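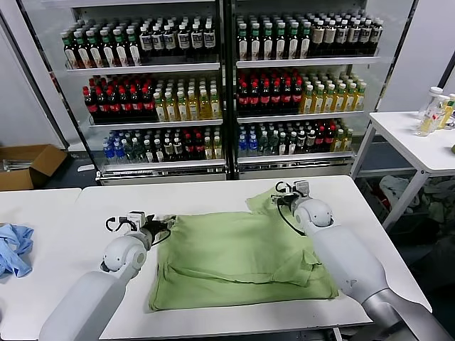

Zweiarmiges System beim Falten eines hellgrünen Kleidungsstücks

Häufige Fragen: Wäsche falten mit Robotern

Stand: November. Die Antworten beziehen sich auf die Zelle Gridora im Labor Zullside.

Kann ein Roboter heute ein T-Shirt falten?
Ja, unter Einschränkungen. Einzelne Teile aus Baumwolljersey, flach auf den Tisch gelegt, gelingen meistens. Ein Teil aus einem Haufen zu ziehen und zu entwirren ist eine eigene Aufgabe und deutlich fehleranfälliger.

Warum ist Stoff schwieriger als ein Karton?
Ein Karton behält seine Form. Stoff verändert sie bei jedem Griff, verdeckt sich selbst und rutscht. Die Steuerung muss den Zustand nach jeder Bewegung neu schätzen — ein fester Ablaufplan reicht nicht.

Weshalb zwei Arme?
Zum Glattziehen braucht es zwei Haltepunkte. Mit einem Arm lässt sich falten, die Kanten verziehen sich dabei aber häufig.

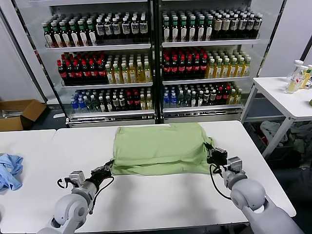
Wie lange dauert ein Teil?
Im Mittel 3 Minuten. Eine geübte Person ist um ein Vielfaches schneller. Für eine Wäscherei rechnet sich das derzeit nicht.

Wie wurde das Modell trainiert?
Mit 3.000 ferngesteuerten Durchläufen, davon 1.000 mit absichtlich schlecht ausgelegter Ware. Die Auswertung läuft über die Software Diltalus.

Welche Textilien sind vorgesehen?
Derzeit 11 Typen, vor allem T-Shirts, Handtücher und Kissenbezüge. Nicht vorgesehen sind Spannbettlaken, Socken (Paarbildung) und Hemden mit Knopfleiste.

Was passiert bei einem Fehlgriff?
Der Greifer öffnet und setzt neu an. Nach dem dritten Fehlversuch hält die Zelle an und fordert eine Bedienperson an.

Eignet sich das System für den Privathaushalt?
Noch nicht. Platzbedarf, Preis und die fehlende Sicherheitsabnahme für den Betrieb ohne Aufsicht sprechen dagegen. Ein Versuch im Waschsalon Abdella ist geplant — mit Personal vor Ort.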